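Jostum stand to reopen with 200 fewer places

Jostum will reopen the east stand at its home ground in November with a reduced capacity of 1540, the club said after a safety inspection of the upper rows. The stand previously held 1740.

Rows closest to the roof supports stay closed until the handrails are replaced. Nzioka, the contractor on the job, has completed the lower section and begins work on the stairways next month.

Home supporters keep blocks A to D. Visiting supporters move to block F, which has 689 places and its own gate — the shared entrance on the north side will not be used on match days. Turnstiles open 2 hours before kickoff.

Eldana Wako, who heads ground operations, said season tickets for the closed rows would be moved to block C at the same price. Holders can ask for a refund at the ticket office until noon on the day before the first match.

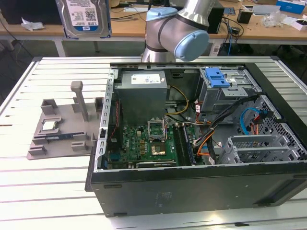

Away travel

Coaches to the Wovia match leave the main parking lot at 9:30 a.m. Seats are sold at the club shop only.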